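Re-homing the two-arm table, and a cable that had it in for me

August 3, 2020

Filed under: workshop, arms, long posts

I finally got a proper stretch of hours with the Plalen table, and I am so pleased with how it's running now that I have to write it all down before I forget which screw did what. If you're only after the torque order for the base plates, skip to the second heading. Everyone else, get a cup of tea.

Quick recap for anyone who's come in since my last post. Plalen is the name of the bench, and it's two black arms facing each other over a timber tabletop, bolted to a rectangle of slotted aluminium extrusion. Each arm has a parallel gripper on the end. The job I've been working towards is bowl handling: pick one up by the rim, tilt it, put it down beside or inside another one. It sounds like nothing, and it's the best test of a two-arm setup I've come across, because a bowl rim punishes every bit of slop you have. If the left arm is out by a couple of millimetres at full reach you get a scrape, or a bowl that pivots in the fingers and ends up facing the wall.

Mine had been doing exactly that for weeks. The left arm would home perfectly, do a lovely first few cycles, then start landing low. I'd re-home it, it would behave, then off it would wander again. I blamed the motors first, then the firmware, then my own maths (a fair suspect, usually).

Finding the slop

The trick that cracked it was embarrassingly low-tech. I powered both arms down, put a strip of masking tape on the extrusion right beside the left base, drew a pencil line across the tape and the base plate, then powered up and ran 16 cycles. When I stopped and had a look, the line had a step in it! Tiny, but you could feel it with a fingernail. The base was creeping along the slot.

So the arm was fine all along. The T-nuts under it were not. I pulled the plate and found two of the 4 nuts had been sitting cocked in the slot, gripping on one corner only, and had chewed little bright half-moons into the black anodising. I must have done that myself when I first built the frame, because I remember being in a hurry to see it move.

New nuts came from Lirutwood, who I normally only go to for timber (the tabletop planks were theirs too, and I still love the colour of them). They keep a drawer of extrusion hardware behind the counter and will sell you singles, which is very handy when you don't want a bag of a hundred.

Torque order for the base plates

Here's what I do now, on both sides.

Drop the nuts in and turn each one by hand until it sits flat. Shine a torch down the slot and check. Don't trust the feel of the screw, a cocked nut will feel tight for ages.

Snug all the screws finger tight, then push the base hard against the square and hold it there.

Go across the diagonal, half a turn at a time. Three passes is plenty.

Run the arm out to full reach and back a few times with nothing in the gripper, then go round the screws again. I got nearly a quarter turn more out of two of them on the second go, and nothing at all on the third.

Fresh tape and a fresh pencil line. Leave it there for good. It costs nothing and it's the first thing I look at now.

I also squared the rails while everything was loose. Corner to corner the two diagonals were out by more than I'd like to admit, so I knocked the back rail across with a rubber mallet until they agreed, and nipped up the brackets. Should have been the first thing I did two years ago, but there you go.

Homing, and the offsets file

With the bases solid I could throw out all my old offsets, which felt great. I'd been stacking corrections on corrections and the file had become a museum. There's a little script I call Lanitz that walks each joint to its stop, backs off, approaches again slowly and writes down where it ended up. I had it do that over and over for the left arm, then the same for the right, and the spread between readings was a fraction of what it used to be. I'd forgotten how nice it is to see a column of numbers that all look like each other.

One thing I changed in Lanitz: it now homes the shoulder last. When the shoulder went first, the arm was waving its full weight around while the other joints hunted for their stops, and I reckon that was helping the base along in its slow walk down the rail. With everything folded in close it's a much calmer business.

The gripper needed its own offset as well. I close it gently on a feeler gauge, read the position, and call that zero plus the gauge. Closing it hard on nothing gives you a number too, but the fingers flex a touch and you carry that error into every grasp afterwards.

Trying it with bowls

I started with the right arm parked, fingers open, and let the left one do the work. Rim grip, lift, tilt. The white bowl stays put in the middle as the target, and the green one does the travelling. I'd been bracing for the old pivot, where the bowl rolls in the fingers as soon as it leaves the timber, so I had the grip force set on the high side to begin with and brought it down in small steps from there. 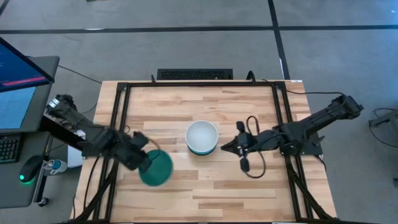

Taming the cables

The other half of the trouble was the wiring, and I'm a bit cross with myself about it. Each gripper has a cable that loops over at the wrist and runs back along the arm. I'd had the left one zip-tied too close to the last joint, so at certain wrist angles it went taut and gave the gripper a gentle sideways tug. Not enough to stall anything! Just enough to put a rim grasp off, and only in some poses, which made it maddening to find.

The fix was slack. I cut the tie, put the wrist at its worst angle, pulled through enough cable that it hung in an easy loop, and tied it again one link further back. Then I went through every other extreme I could think of and watched the loop for snags. It looks messier than it did and it works far better. If you take one thing from this post, set your cable length at the worst pose and never at the tidy one.

I left the bundles down at the front of the frame alone for now. They want proper clips and a bit of braided sleeve, and I'll get to it in September when I have the bench apart again anyway.

Where it's at

After all of that I set up the longest run I've ever asked of it. It got through 152 lifts before I stopped it for dinner, and the pencil line on the tape was still one straight line when I came back. I may have done a small dance. The old record was nowhere near that, and most of those runs had me hovering over the stop button the whole time.

Still on the list:

The right arm has a faint tick in the elbow when it reaches down and across. It doesn't affect where it lands so far, but I can hear it.

Finger pads. The El-Sayed ones I've been using grip beautifully and wear quickly, so I want to try a thicker set and redo the gripper zero each time I swap them. I've written the date on the bag this time.

Speed. I've got it capped well under what the arms can do, and I could probably lift that now the bases stay put. One small step at a time, with the tape line checked after each.

A proper two-arm handover, left to right, with the bowl never touching the timber. That's the one I'm really excited about. Both sets of offsets have to be good at once for it to work, and for the first time I think they might be.

If you've built something similar on slotted extrusion, go and put a bit of tape beside your base plates tonight. I'd love to hear what you find, and if anyone has a neater way of getting T-nuts to sit flat in a rail you can't easily flip over, please leave a comment, as my torch method gives me a sore neck.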